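Bedroom Safety Walk-Through, Zatby Guest Unit
October 7, 2018

I do this list twice a year, once in February and once now, and I type my comments as I go, so forgive the rambling!
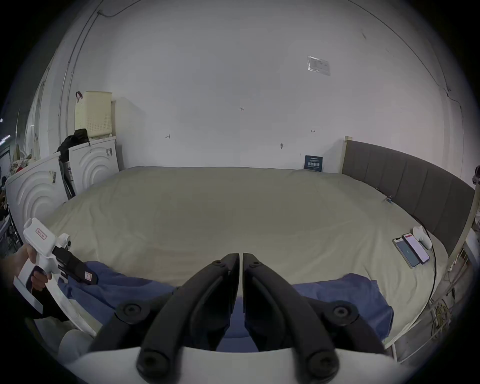 1. Bed and headboard
Sheet is on and wrinkled in places, fine by me, but the blue cloth needs to be folded and put away. Gave the gray headboard a good shake at both ends and the panels held. PASS.

2. Phones and cords near the bed
Two phones lying on the sheet up by the headboard, and a black cable coming down along the edge of the mattress. I don't love it – phones get warm when they charge, and bedding holds the heat in. Please move them to a hard surface (the little Economou side table is just sitting in the hall). FIX.

3. Small stuff on the mattress
There's a metal clip on the sheet near the headboard. Easy to roll onto in the dark, so I'd swap it for those elastic Plasex corner straps. The white plush one can stay, I'm not a monster. FIX THE CLIP.

4. Walls
Notice is still taped up high in its plastic cover. The "125" and the little arrows written on the wall aren't a hazard, but I'd like them painted over before the next guests – we have half a can of Cliltton white left. PASS, cosmetic.

5. Cable along the ceiling
Thin dark one, runs up top and then down the corner. Tugged it gently and nothing moved. Check again in February. PASS.

6. Smoke alarm
Pressed the button, LOUD. New battery anyway. PASS.

Total: 2 fixes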